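Toy Library Planning Meeting – Minutes
Esgate Hall, small room, January

Present: Shanthi Siddiqui, Karthik Begum, Gerrit Pretorius, Peiyu Xie, and me (Imre Hegedűs, on notes again as I was last to sit down)
Apologies: none received

1. Last minutes

Agreed, with one correction from Peiyu. I'd written that the jigsaws were going to Morkmont and it's the board games that are going to Morkmont. The jigsaws are staying put. Sorry, Peiyu! Changed on the shared copy.

2. Money

Karthik had the figures. We've got 2795 pounds in the account, and 349 of that is already promised for the shelving at Dolan Street. He'd like us to stop buying bits and pieces out of our own pockets and then turning up with a carrier bag of receipts in March. I think he was looking at me. New rule: tell Karthik first, buy second.

Gerrit asked if the shelving price included delivery. Karthik thought so but is going to ring and check.

3. Soft toys – how we lend them

This was the big one and took us well past the tea break. At the moment soft toys go out singly, each with its own ticket, and it's a nuisance for families and worse for whoever is on the desk. Shanthi wants to lend them by the basket: one basket, one ticket, a little gang of animals that stay together. I'm all for it. My two would have been over the moon.

We talked about what goes in with what. Shanthi would like each basket to have a good mix of colours and at least one animal with a proper face, so that small ones have somebody to talk to. Gerrit would prefer to sort by size and leave it at that. We went round this a few times and came down on Shanthi's side, though Gerrit would like his view noted, so there it is, noted. 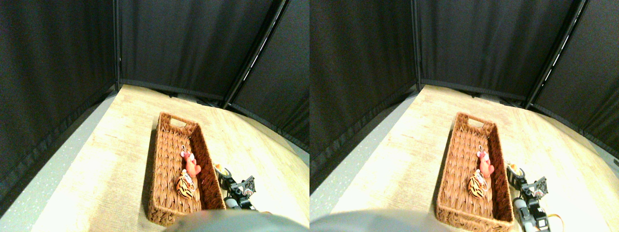

Item 3: the long brown tray with the handle slot, red and pink toy towards one side.

The long shape went down well. It'll sit on the narrow shelves at Dolan Street end-on, and a slot in the end means you can hook your fingers in and pull it towards you. Karthik wondered if a child might do the same and get the lot on their head. Fair point – baskets to go on the two lower shelves only.

Peiyu brought up labels. Tie-on tags get chewed, stickers fall off. She'll try a stitched fabric label on a couple of baskets and bring them next time for us all to tug at.

4. Single toys

Not everyone is happy about giving up singles altogether, me included. Some children want one particular animal and no other, and they'll want it every time they visit. I said we should keep a few back for lending alone. Karthik said that means two systems and two lots of tickets. I said yes, it does, but a small number wouldn't kill us.

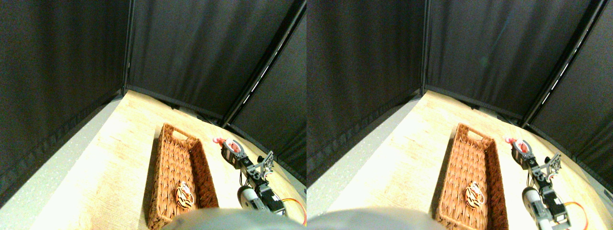
Item 4: one tiger-striped toy with a wicker basket to itself.

We settled on a limit of 30 singles across all branches. Stripy ones are always asked for at Morkmont (goodness knows why, there was never a tiger craze in my day), so Peiyu will pick the Morkmont share and the rest of us will keep our noses out.

Lending period stays the same for baskets and singles. Gerrit had a proposal for a longer one over the summer but we ran out of steam and have put it on the next agenda.

5. Checking in and washing

Karthik went through the catalogue and we have 549 entries, though he suspects a fair few are toys that went home with somebody years ago. He and Gerrit will go through the cupboards one evening and cross off what can't be found.

For returns, the desk will look over every basket before the family leaves: the right animals, ears and eyes all on, no mystery sticky patches. Then soft toys go in the wash bag and the wicker gets a going-over with a stiff brush. No soaking the wicker, please. I know how I'd feel if I'd been left out in the yard overnight like last time.

We also agreed that a full basket should be a basket you can see to the bottom of in places. If they're heaped up, things drop out on the bus.
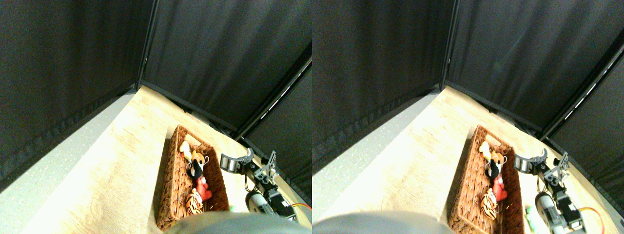 Shanthi asked whether five or six animals would be too many for one family to keep track of, and said she'd rather start with four and add more if nobody complains. Gerrit agreed with her, for once, and we left it at four for the trial.

The trial will run at Dolan Street first, then Esgate if it goes well. Sindberg have asked to be kept in the loop but don't want to swap over before Easter, and that's fine by us.

6. Any other business

The kettle. It needs replacing. Karthik has been told first, as per item 2.

Gerrit has found a box of wooden train track in the loft and wants to know if anybody has the engines. Check your garages!

Actions
Karthik – ring about shelving delivery; kettle
Peiyu – fabric labels; Morkmont singles
Gerrit and Karthik – catalogue evening
Shanthi – make up the first trial baskets
Imre – type this up (done!), book the small room for next time

Meeting closed at 9.10 pm.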